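Nemby cell, block runs: the gripper fault
Photos and notes, October. Put up quick so Eugénie and the Ploltiment people can see it before the call

Short version. Left gripper stopped holding force partway through a long run. No alarm, no fault code, arm just carried on. Run was set for 2000 picks. Stopped by hand at 800 once Bahman Ansari spotted the position log and the force log didn't agree any more.

No one hurt, nothing broken that we know of. But the arm was moving with a grip it thought it had and didn't, and that's a safety report whatever the load is. Wood blocks this time. Next month it's the Bodin castings.

What we know so far:

Force reading sat at 67 percent the whole time. Flat line, no wobble at all. A live sensor never does that, should of been caught by the watchdog.

Watchdog was on. It checks for a missing value, and a frozen one isn't missing. Clidarer controller saw a number, was happy.

First dropped block logged at roughly 3155 seconds. Two more after that, then Bahman hit the stop. Cell went to safe state fine, brakes fine, both arms.

Restarted Wednesday at low speed, guard closed, same blocks. Reading came back live on power up. Couldn't get it to freeze again in the morning. Left it going over lunch with Eugénie Besson watching the trace, still nothing. 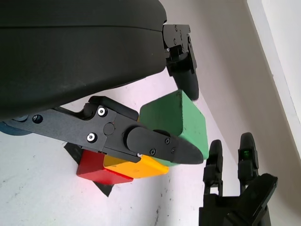
So the cable is still the main suspect. It gets its tightest bend at the wrist on low picks and the drops were all low picks. Connector looked ok on the bench, swapped it anyway. Old one is bagged and labelled, pls don't throw it out.

Until its sorted: half speed, guard closed, someone at the stop for the whole run. No overnight runs. Eugénie is adding a check for a reading that doesn't change, trips after two seconds with the gripper closed. Needs testing on both hands before anyone calls it fixed.

More pics when the new cable is in.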